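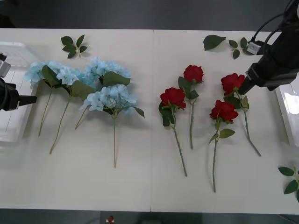
Patascombe, October 16, 2021

Chapter 4
Sorting Soft Things

I'm writing this at the back bench of our club room, with a cup of tea going cold and a bag of spare silk leaves in my lap, and I want to start the chapter with flowers. If you've worked through the first three chapters you have a two-arm station that can pick up a wooden block and put it down again without knocking over the one next to it. Good! Blocks are polite. They have flat sides, they stay where you leave them, and if you grab one a little off center it mostly forgives you. Now we're going to give the arms something with a long skinny stem, a big floppy head and leaves that catch on everything.

The job is the one my students call the bouquet task. Four blue hydrangeas and four red roses, all artificial, are laid out on a white table, blue on the left panel and red on the right, and the two arms have to clear them away, one stem at a time. The left arm works the hydrangeas and the right arm works the roses. Once that's going well you can start mixing the colors, which we do in section 4.5, and by then you'll have earned it.

I didn't come up with this one. Iveta Kadlec was in my second class at Patascombe, and she was tired of blocks (she told me so, in front of everybody), and in April she came in with a grocery bag full of fake roses left over from her cousin's wedding. We spent that whole session dropping them. The gripper would close, the stem would roll out sideways, and down it went. I think I enjoyed that afternoon more than any other that year, and most of what's in this chapter came out of it.

Why a flower is hard

Put a rose flat on your desk and look at where you'd pinch it. The bloom is the biggest thing there, so it's where your eye goes, and it's where a beginner's program goes too. But petals squash. You can close on them and feel like you've got a good hold, and then the weight of the stem swings down and the whole thing twists. The stem is a much better place, but it's thin, it lies right against the table, and if your fingertips are even a little too high they close on air. Too low and they scrape. You'll hear it when they scrape!

Then there are the neighbors. Look back at the hydrangeas at the top of the chapter and you'll see the heads overlap into one long band of blue, while the stems fan out underneath with some room between them. That's a big hint about where to grab. Roses are kinder, with more space around each bloom, but the stems have leaves and those little bumps on them, so a grip that slides will stop sliding in strange places.

And leaves come off. On our table there are usually a few loose sprigs lying around near the far side, and a single leaf or two. Leave them there for this chapter. Your arms need to learn that green stuff by itself isn't a flower, and it's a nice cheap lesson. One student, Ľubomír Jelínek, spent two weeks with a program that went straight for the leaves every time and ignored the flowers completely. He fixed it in the end by having it look for color first and shape second. We'll do it his way in section 4.3.

How much practice is enough

People always ask me this one, so let me give you our numbers from the Breno team, which is the group of students who took this project to the regional meet at Erkirholm. They drove the arms by hand and saved every run. After 55 saved runs the arms could pick up a rose if it was lying alone and pointing the right way. After 300 they could handle a row of roses, slowly. The overlapping hydrangeas didn't come together until they had almost 1,000, and even then the smallest head gave them trouble.

You don't need that many to get through this chapter. Please don't sit up all night! What matters far more is that your runs are different from each other. Turn the stems. Swap two flowers. Push one rose up and another one down so the blooms don't line up. The Breno kids lost a good chunk of their early work by laying the flowers out exactly the same way every time, with bits of tape to mark the spots, and the arms learned the tape marks beautifully and nothing else.

Before you switch anything on

Read these once now and again when you're standing at the table.

Lay the flowers flat, heads toward the far side, stems toward you.
Keep every stem fully on the tabletop.
Start with both arms pulled back to their own sides.
Decide who is on the stop button and don't let that person do anything else.
Run the first pass at the slowest speed you have.
Write down what happened, including the bad ones, in the same notebook.

About that notebook. I have a shelf of them now, and the ones I go back to are the messy ones, where somebody drew the stem and put an arrow on it and wrote "slipped HERE" in capitals. If your group has the Shimada worksheet from chapter 2, the second page works fine for this. Draw the flower as one line with a circle on top and mark the grip with an X.

4.1 Finding the stem

We'll begin with one rose and one arm. Take the other seven flowers off the table and set them somewhere you won't step on them. Lay your rose down at a slant, with the bloom pointing away from you, and open the gripper a little wider than you think you need. The first thing we want from the program is a single point, halfway down the stem, and the direction the stem runs as it passes through that point.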